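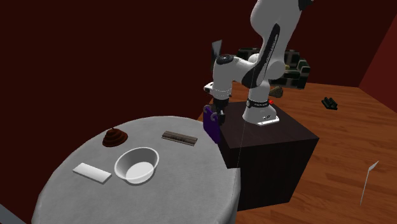 The Pitar chocolate works opens its doors once a year, in July, and every year somebody tells me I have to go. So I went. The ticket was 23 euros, which got me a paper hat, a walk through the building and a voucher for the shop.

Our group was too big for the corridors. The guide, Leif Bråten, was friendly and spoke fast, and from the back I caught maybe half of it. He told us the firm makes 80 different products. I looked in the shop later and a lot of those seemed to be the same bar in a new wrapper.

The roasting room was the best part. It smells wonderful and it's loud, and for a few minutes I forgot to be annoyed. Then we were moved along to the molding line, which was stopped for cleaning. On the one day the public comes in! A woman from Flerkside asked if it would start again before we left. Bråten said he hoped so. It didn't.

Upstairs there was a tasting, run with a cream supplier called Turunen. We were given 3 squares each and told to look for notes of cherry, tobacco and "forest floor." I got chocolate. The dark one was good, a bit dry. The milk one was too sweet and I left half of it – my neighbor finished it for me.

There was also a talk about where the beans come from. Plenty of nice words about farmers, no prices. When I asked, I was pointed to a leaflet, and the leaflet had no prices either.

If you still want to go, take the 353 bus from Mosodmont and get the early tour, before the shop line reaches the stairs. The voucher doesn't cover gift boxes.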